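Chapter 7
When the Work Changes Hands

October 2024
By Ritu Dwivedi

We use cookies to remember your reading place. By continuing you accept our cookie policy.

Most books on automation begin with the machine. I prefer to begin with the table where the work is done today, and with the person who sits at it. In this chapter we follow a small company, Urbańczyk, which sorts and repacks jewelry for shops in Brulusville. Before June the whole sorting was done by hand by a team under Lorraine Rudd. Now a part of it is prepared for machines, and the same people who sorted the pieces are teaching the movements.

The teaching is done with hand-held grippers. A worker holds one in each hand and does the task with them, and the recordings go to the engineers at Hemunell, who use them to train the arms. Some workers do this at the company and some do it at home, on whatever surface they have.

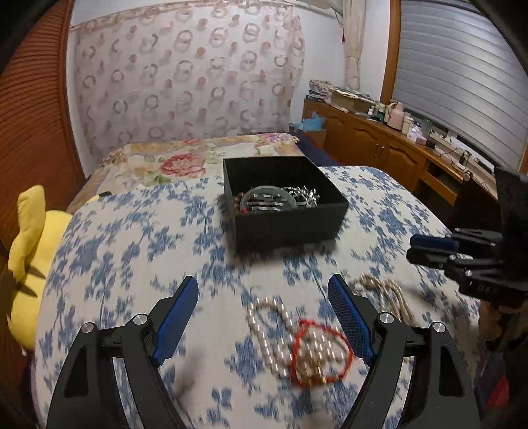

Jewelry is a difficult product for a machine, and the reason is easy to understand for anyone who has put a hand in a drawer of it. The pieces have no fixed shape. A bangle keeps its form and can be taken by the rim, but a strand of pearl beads lies differently each time it is put down, and when a red cord bracelet rests over its bunched end, the gripper must take the one and leave the other. A worker does this without thinking. When she is asked to do it with two black fingers and blue pads, she must think again about each step, and many workers told me that this was the most tiring part of the first month.

Urszula Szulc worked at the sorting table for many years before she became a trainer. "My fingers know the weight of a thing," she told me. "With the gripper I only have my eyes, so I became slow like a beginner." Her first set of recordings had 435 attempts, and the engineers accepted 200 of them. She took this as a bad mark. It took some time until somebody explained to her that a rejected recording often meant a problem with the file and said nothing of her skill. I ask the reader to remember this case, because we will return to it in Section 7.3, when we discuss how results are communicated to workers.

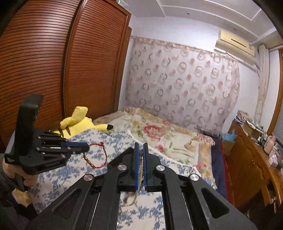
The second change concerns pay. Under the old system Urbańczyk paid by the tray, and a quick sorter earned more than a slow one. A recording cannot be paid in the same way. If it is paid by the piece, people will hurry, and a hurried movement is a poor lesson for the arm. The company decided on an hourly rate. Flor Alvarado, the fastest sorter of the team, lost money by this in the beginning, and she was right to complain. Her rate was corrected after a review, when the team had already delivered 1391 accepted recordings.

The third change is harder to measure - it concerns who is asked for advice. Before, the sorters were asked about nothing except absences. Now the engineers call them to learn how a thin cord should be held, or which piece should be lifted first from a mixed box. Several sorters enjoy this. Others feel that they give away a knowledge which took years to get, and that no line in the contract speaks of it. Both feelings can live in the same person on the same day.

In the sections which follow, we look at the contract, at the training plan and at the new job titles. The student should read them with one question in mind: which decisions were made together with the workers, and which were only announced to them?

Reader comments

Dariusz Pawłowska: In our warehouse it went the same with the pay. They changed to hourly and the best people left first. I would like more pages on this.

Edar: Is Section 7.3 available in the free version? My link stops after the introduction.

L. Moreau: The part on rejected files is useful, I gave it to my supervisor.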